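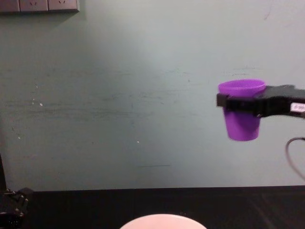

A demonstration set for imitation learning is a list of episodes, and each episode is a list of time steps. At every step we store the camera images, the joint positions of both arms and the command sent to each. Students tend to keep only the arm that is doing the work. Do not do this. With the purple cup raised in the right gripper and the left arm low by the table with nothing in its jaws, the left arm's joint values still belong in the record. A policy trained without them has no target for that arm and will let it drift.

Episode boundaries

Start recording with both grippers open and clear of the objects. Stop when the object has been released and the arms are still. Trim idle time at the start to 3 seconds or less. Long pauses in the middle of an episode are a separate problem: the policy learns to pause, and may never leave the pause.

Variation

The Girnis set has 1,311 episodes, of which 489 use a cup. Octavian Vlad's first pass kept the start position of the cup fixed, and the trained policy reached for that position wherever the cup was placed. The second pass moved the cup between episodes and changed the grasp height. Change one factor at a time and write it in the episode log.

Background marks and wall fittings are also input. If every cup episode is collected against the same wall, the network can use the wall to identify the task. Hold out one location for testing.

Failed attempts

Label them and keep them in their own folder. A dropped object followed by a clean recovery counts as a success if the operator did not touch the object by hand. Duyên Bùi and Stela Ciobanu label the same 60 episodes separately each term, and we discuss the disagreements in the lab session.

For next time

Read the Dostier logging notes, sections on clock offset and dropped images. Bring one episode of your own with the joint plots for both arms. Plots without units will be returned.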